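Sorting small packaged stuff: your questions

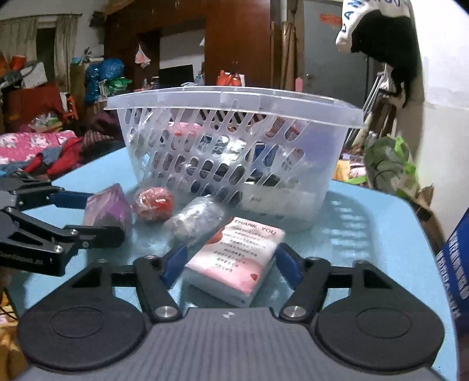 Home & Storage / Baskets and small items

Do I really need a basket for this?
Probably not a new one. A plastic basket with slots in the front wall does the job, and I'm wary of any shop telling you a table's worth of wrapped odds and ends needs a "system". Grulberg wanted me to buy a set of 14 dividers. I passed.

What goes in first?
Boxes, flat on the bottom. Anything in crinkly clear plastic goes on top, where it won't get crushed.

Should I keep the little thank-you boxes?
Some sellers print THANK YOU on the lid and a few lines of small text under it. Nice enough, but a pretty box is still a box. If it's empty, flatten it and put it in the recycling. If you can't read the small text, get someone to translate it before you toss it.

Is shiny wrapping recyclable?
I doubt it, whatever the colour. Ask your council and don't trust the packet.

Fulgencio Manríquez says he sorts everything in 10 minutes. Can that be right?
He might. It takes me nearly 22, and that's with the table cleared beforehand – I'd like to see his basket afterwards.

Are see-through baskets better than solid ones?
A bit. Translucent plastic shows you there's something inside, seldom what. Labels work better and cost less.

How often should I redo it?
Once a year, in January, is plenty for me.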